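Setting up the arm on a kitchen counter

1. Clamp the rail first, with the power off. I snug both clamps by hand, then give each one a quarter turn with the hex key.
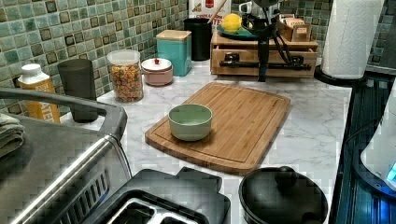
2. Run the cables with enough slack for a full reach - mine popped out at the wrist twice before I learned!

Caution: keep the arm's path away from the stove.

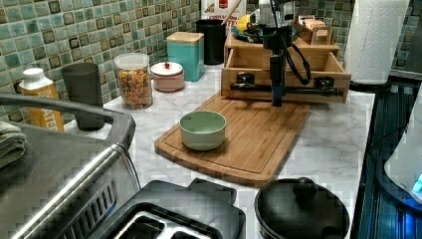
3. Open Urko, load the bowl routine and set the speed to 19. Candela Villalobos runs hers faster, but I like my dishes.

Note: save your home position before you quit.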